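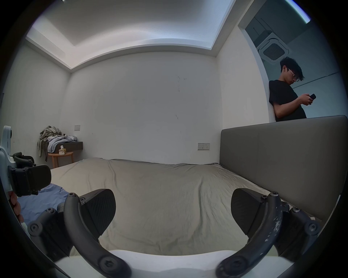 Hand-Held Grippers in Linen and Room Work: Effects on Operator Tasks

Project report, Work and Automation course
Authors: Kwaku Agbenyega, Violeta Barrientos
Advisor: Bohumila Tichý

1. Purpose

The project looked at how jobs change when a housekeeping firm starts to record its own manual work for robot training. The firm, Wirinau, cleans and prepares furnished apartments. It plans to hand part of the folding and bed work to a two-arm robot under the name Vonska. Until then, staff carry out the same tasks by hand with a gripper in each hand, and the recordings are used to train the robot. We studied the people doing this work. The performance of the robot was outside our scope.

2. Method

We read the shift logs for March, which list 3594 recorded attempts at folding, spreading and picking up cloth items. Of these, 634 were rejected at review. We also interviewed the shift lead, Brenda Núñez, and two operators who asked not to be named. Each interview took nearly 50 minutes. The questions covered task order, pace, physical strain and contact with coworkers.

3. The task

Cloth work is done on a made bed. The operator closes one gripper on a fold and the other on a corner, then pulls until the fabric between them is tight. The fingers open and close along one line only, so a grip that a bare hand would correct without thought has to be released and taken again. Operators described this as the main difference from their former work.

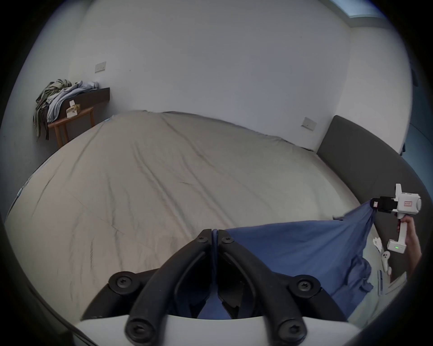 Tapia, March

Section 4 is based on our visit to the Tapia apartments, where the bedrooms are used with the owner's furniture in place.

4. Findings

4.1 Pace. Room cleaning was paid by the room. Recording is paid by the hour, with a target of accepted attempts. Both operators preferred the hourly rate but said that rejected attempts are not explained to them. The log gives a code and no comment.

4.2 Strain. Less lifting was reported. Wrist and thumb fatigue was reported by both operators, mostly late in the shift. The firm keeps no record of this.

4.3 Skill. Núñez said that experienced cleaners were at first slower than new hires, as they tried to fold in their usual order. The written procedure has since been changed to allow more than one order.

4.4 Job security. The operators were told that room staff would move to checking and setup once Vonska is in use. We found no document stating how many such positions are planned.

5. Limits

Three interviews at one firm do not support general claims. We could not compare strain before and after the change. A set of 310 log entries had no operator code and was left out of the comparison between operators.

6. Suggestions

Add a short written reason to each rejected attempt. Record wrist and thumb complaints by shift. State the planned number of checking and setup positions before the next group is trained.

Submitted 5/23/21. Log tables are in Appendix A, interview questions in Appendix B.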